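Asunto: Re: [manipulacion] ¿Recoger una habitación, ya?

Hemant Ahuja escribió:
> Esberg anuncia que su sistema ordena juguetes sin ayuda.
> ¿Alguien lo ve viable en una casa antes de agosto?

En una casa, no. En mesa la tarea está acotada: cubo, cubeta, superficie plana. En Skallunora hicimos 300 ciclos con piezas rígidas y hubo 32 fallos de agarre, casi todos con la pieza pegada a otra.

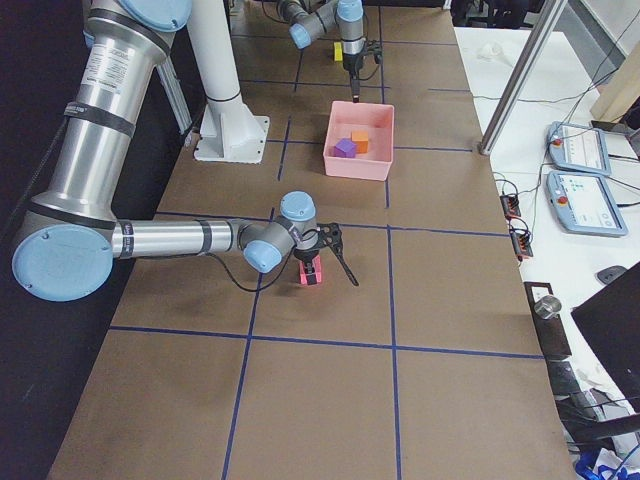
Categoría: Manipulación / Dos brazos

El bloque rosado va en la pinza a poca altura del papel; en la cubeta hay uno morado y otro naranja que se tocan en una esquina. La cinta azul da una cuadrícula – un salón no la tiene. Con ropa o cables no pasamos de 8 ciclos seguidos.

Para taller, con piezas conocidas, sí lo firmaría.

Ju-won So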